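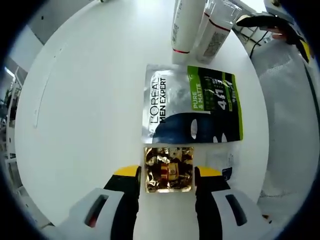 Sachets and minis on the white table, before sorting

Forum: Bathroom & Vanity Storage
Thread: Where do you keep single-use sachets?

brurker_bath wrote:
I have a small round table by the bathroom door and everything small ends up on it. Right now it's a L'Oréal Men Expert mask sachet (the Pure & Matte one), a little square gold foil packet, and a couple of white tubes standing behind them. The tubes I can deal with. It's the flat stuff that gets away from me. It slides under other things and then I find it months later.

I bought an Erkance drawer tray, the one with the deep slots, and the sachets just lie at the bottom where I can't see them. Does anyone have something that works for flat packets? The drawer is shallow, 80 mm inside. I don't want anything on the wall, we rent.

tilework wrote:
Recipe card box. Stand them up like cards, big ones in back. Mine sits on the shelf over the towels and I flip through it when I want something.

nomorebaskets wrote:
How many do you have? If it's under a shoebox worth I wouldn't buy anything. Use them up. A mask sachet is one evening.

brurker_bath wrote:
More than a shoebox. My sister works the counter at Enier and gives me whatever is left when they change the display. I do use them, just slower than they come in.

nomorebaskets wrote:
Then tell her to stop for a while. I'm serious. I had a whole drawer of this stuff and half of it had separated by the time I opened it. Storage makes it easier to keep things you won't use.

tilework wrote:
I don't agree with that. I take them on work trips and I haven't bought travel sizes in years. They only go bad if you forget what you have, and that's a storage problem.

nomorebaskets wrote:
We'll have to differ. Some of mine were in a box with labels and I still didn't touch them.

softsoap478 wrote:
For a shallow drawer the card box won't fit, most of them are taller than that. What I do is lay the sachets on a slant. Cut a strip of thick cardboard, fold it into a zigzag, and put it across the drawer. Each sachet leans on a fold and you can read the front of all of them. The big mask ones go in sideways.

Small foil packets need their own dish or they slip down the folds. I use a jar lid.

brurker_bath wrote:
The zigzag sounds good, I have boxes from the move. Does the cardboard hold up in a bathroom?

softsoap478 wrote:
Mine went soft after one winter. I covered the second one with clear shelf paper and it's been fine. Don't use tape on the folds, it peels and then it's sticky.

ledge_and_hook wrote:
Ertürk makes a plastic insert like that if you don't want to cut anything. Part 3565, comes in white and gray. I have two. The gray one hides powder better. They're a bit narrow for mask sachets but you can turn those.

tilework wrote:
Isn't that the one with the sharp edge in front? I sent mine back.

ledge_and_hook wrote:
The old version had that. Mine are from December and the edge is rounded.

tilework wrote:
OK, good to know. Mine was older.

brurker_bath wrote:
I'll try cardboard first and look at the Ertürk one if it fails. One more question – do you keep the ones with no date on them? The gold packet doesn't seem to have one, unless it's in the crease.

softsoap478 wrote:
I write the month I got it on the back with a marker. Ballpoint doesn't stick to foil.

nomorebaskets wrote:
No date and you don't remember getting it, throw it out.

tilework wrote:
For once I agree. If it's going on your face, toss it.

brurker_bath wrote:
Fair enough. The mask I'll use this week, the gold one goes. I'll post the drawer when I've cut the strips.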